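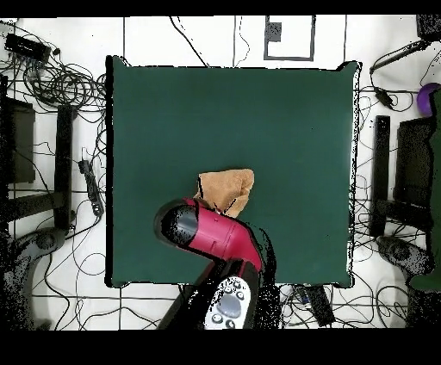 같은 녹음에 ISRC가 두 개 붙어 있으면 정산 대장에서는 어느 쪽을 기준으로 삼는가?

먼저 발급된 코드를 기준으로 두고, 나중 코드는 별칭 칸에 남긴다. 발급 시점이 확인되지 않으면 기준 코드를 정하지 않고 보류 처리한다.

30/01/2018
작업: Trnka 카탈로그 메타데이터 대조, 1차

입력은 Ferneo에서 받은 음원 목록과 Nirneck 쪽 유통 보고서. 음원 목록은 총 1449행, 헤더 제외. 보고서는 10월분까지만 들어 있고 그 뒤는 아직 안 왔다. 문자 인코딩이 서로 달라 UTF-8로 통일한 뒤 시작했다. 체코어 발음 구별 부호가 깨진 행은 원본 파일에서 다시 복사했다.

대조 순서는 ISRC 완전 일치, 제목과 실연자 일치, 재생 시간 비교. 첫 단계에서 대부분 정리되었다. 하이픈 유무 때문에 불일치로 잡힌 것이 많아서 비교 전에 하이픈을 제거하고 대문자로 바꾸는 처리를 추가했다. 원본 열은 건드리지 않음. 정규화한 값은 별도 열에 저장.

Nimetti로 한 번 돌리는 데 약 40분. 메모리 설정을 바꿔도 차이가 거의 없었다. 제목 유사도 계산에서 시간이 걸리는 듯한데 측정은 안 해 봤음.
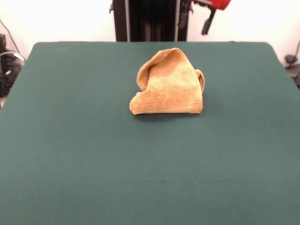 짙은 청록색 천을 씌운 탁자와 구겨진 수건

끝까지 연결되지 않은 행은 19개. 유형별 메모:

- 라이브 버전과 스튜디오 버전이 같은 제목으로 등록된 경우. 재생 시간으로 구분은 되지만 어느 쪽에 수익이 잡혔는지 보고서만으로는 알 수 없음.
- 편곡자가 작곡자 칸에 들어간 경우. 저작권 쪽 지분과 연결되므로 임의로 옮기지 말 것.
- 편집 앨범 수록 때 코드를 새로 받은 것으로 보이는 경우. 위의 별칭 규칙 적용 대상이나 발급 기록이 없어 일단 보류.

Žofie Zelenák 의견: 보류 행의 수익은 정산에서 빼지 말고 별도 계정에 쌓아 두자. 동의함. 빼 버리면 총액이 보고서와 맞지 않아 다음 분기에 다시 찾게 된다. 계정 이름은 '미연결'로 통일. 지난번처럼 '기타'를 쓰면 환율 차액과 섞인다.

음반 쪽 권리(녹음)와 출판 쪽 권리(곡)를 한 시트에서 관리하던 것도 오늘 분리했다. 녹음 시트의 키는 ISRC, 곡 시트의 키는 ISWC, 둘 사이는 연결표로 처리. 메들리처럼 녹음 하나에 곡이 여럿 걸리는 행은 기존 구조에서 마지막 곡만 남고 나머지가 덮어써져 있었다. 이전 버전 파일에서 복구 가능한지 확인 필요.

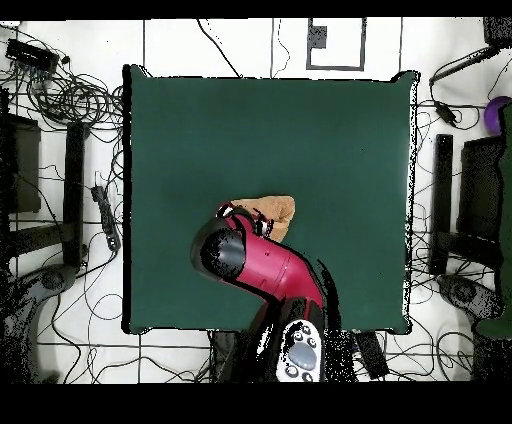 위에서 본 녹색 작업면, 빨간 로봇 팔과 천

지분 합계 검사도 넣었다. 곡별 지분 합이 100%가 아니면 표시만 하고 값은 수정하지 않는다. 반올림 때문에 걸리는 행이 나와서 소수 둘째 자리까지는 허용 오차로 처리. 공동 작곡자 중 관리 출판사가 없는 사람은 빈칸 대신 '본인 관리'로 적는다. 빈칸은 미확인이라는 뜻으로만 쓴다.

Anežka Šindelář에게 요청한 것: 편곡 계약서 사본, 편집 앨범의 코드 발급 기록, Nirneck 보고서 누락분. 계약서는 서명본이어야 하고 초안은 근거로 쓰지 않는다.

남은 일
실연자 이름 표기 통일(약칭과 본명이 섞여 있음)
Nimetti 유사도 기준값 조정 후 재실행, 결과는 오늘 것과 파일을 나눠 저장
메들리 행 복구 여부 확인
미연결 계정 잔액을 Ferneo 담당자에게 통보. 금액은 재실행 후 확정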